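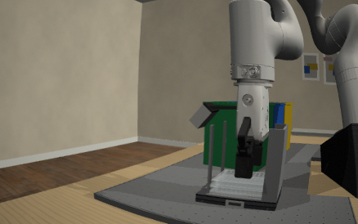 Rendered view of a white robot arm and a dish rack

Regular EMF spikes on a staircase, with footsteps. What should I rule out?

Posted by stairwell_log

I am looking into a report at a terraced house in Istow. The tenant has heard footsteps on the upper stairs on most nights since September, always after she has gone to bed, and always going up. There is no other activity. She lives alone, the house on one side is empty, and the stairs are against the party wall on that side.

I left a Dervishi single-axis meter with a logger on the half landing from 2000 on Saturday, taking one reading a minute. I collected it on the morning of Monday 26th October. It holds 2392 readings. Background is between 0.3 and 0.5 milligauss. Of the total, 111 are well above that, with peaks of up to 19 milligauss, and they fall in two unbroken blocks, one per night. Each block starts at 0040 by the logger.

The tenant kept a written diary using the clock on her phone. On the first night she put the footsteps at 0045. On the second she put them at 2345, which is before the meter shows anything. So the field readings and the footsteps match on one night and are an hour apart on the other. Temperature on the landing was not logged. There was a sound recorder but its battery failed on the first night before midnight.

I have turned off the router and the landing light and taken a second set of spot readings in the daytime with no change. Is there a normal cause that would fit both nights, or should I treat the second night as a separate event?

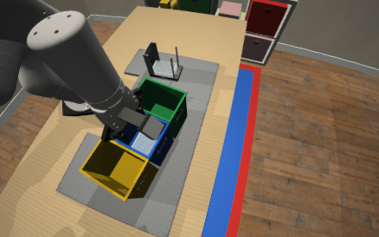
Virgil Manole

Check the clocks before anything else. They went back in the early hours of Sunday. The phone will have changed by itself and the logger will not, unless you changed it by hand. If the logger was still on summer time, its 0040 on the second night was 2340 by the phone, and the diary entry of 2345 is then five minutes after the start of the block. That is the same gap as on the first night. You have one event repeating at 24 hours.

An exact 24 hour repeat across a clock change points to a timer that stays on GMT all year. Plenty of off-peak supplies are switched that way. I would look for the following, in this order.

Immersion heater or storage heaters

Find out if the house has an off-peak meter and what it feeds. A heater drawing 3 kW takes about 13 amps. With live and neutral run together the field outside the cable is small, because the two currents cancel. If they are run apart, or part of the current is coming back by another path such as a bonded water pipe, the field spreads much further and you can get several milligauss on a landing. Check the empty house too. It may be empty and still have its supply on.

The noise

Hot water pipes expand as they warm. Where a pipe passes through a tight notch in a joist it sticks and then slips, and the result is a run of evenly spaced knocks. If the pipe rises beside the stairs, the knocks will seem to climb. A five minute delay between the heater coming on and the first knock is reasonable. 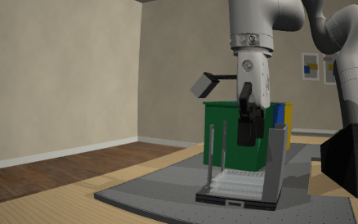 What to do next

Set the logger, the recorder and the phone to the same time and write down the offset of each to the nearest second. Put a thermometer probe on the pipe if you can reach it. Run one night as normal, then one night with the heater off at its isolator, with the tenant's agreement. Turn the meter through all three axes at the start, as a single-axis unit can read low by a large factor if it is facing the wrong way. I had a similar case at Cadham where the first set of figures was useless for that reason.

If both the field and the knocks stop with the heater off, you have your cause. If the field stops and the knocks do not, come back with the recording.

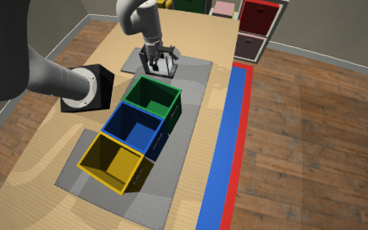 pete_sistville

Agree on the clocks, but I wouldn't write the footsteps off on that basis. We had a staircase in Sistville where the readings were wiring and the sounds carried on after it was fixed. Never explained. Also ask her whether the sounds come back down.

stairwell_log

The logger was still on summer time, I have just checked. There is an immersion heater in a cupboard on the top floor. The pipe is boxed in along the stairs so I can't get a probe on it, but the tenant is happy to have it off for a night. She says the footsteps have never come down.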